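Setting the wrist camera height at the start of a session
Stado robotics club, arm table notes
Written by Ashton Doolan

Do this before anyone runs a pick program. The Clolura arm loses its zero when the power strip is switched off, so it has to be set again every Thursday.

What you need
The arm, the club laptop, a steel ruler and the 3 mm spacer from the drawer.

Steps

1. Clear the table top under the arm. Put the blocks and the sorting trays on the shelf.

2. Turn on the arm and wait for the joint lights to stop blinking. Start Junitico on the laptop and choose Manual.

3. Send the arm to the Home pose. Keep your hands on your side of the tape line while it moves.

4. Lower the wrist in small steps until the ruler reads 132 mm from the table to the flange. Use the spacer to check that the wrist is level on both sides.

5. Open the camera view. You should have only table top in it, with the grain running straight across and the seams between the boards level. If the seams slope, turn the last joint until they don't. The dark knots and the joint where two board ends meet are good things to check sharpness on. A little softness in the fine grain is fine for block sorting. 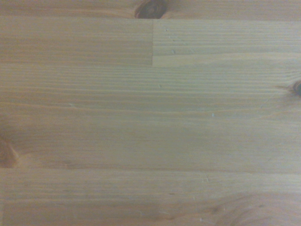 6. Save the pose as "table" and write your team number on the sheet.

7. Put one block back and run the test pick twice. If it misses both times, go back to step 4.

If the view is black
Unplug the camera cable at the laptop end, count to 3 and plug it in again. Restart Junitico if it still doesn't show up in the list.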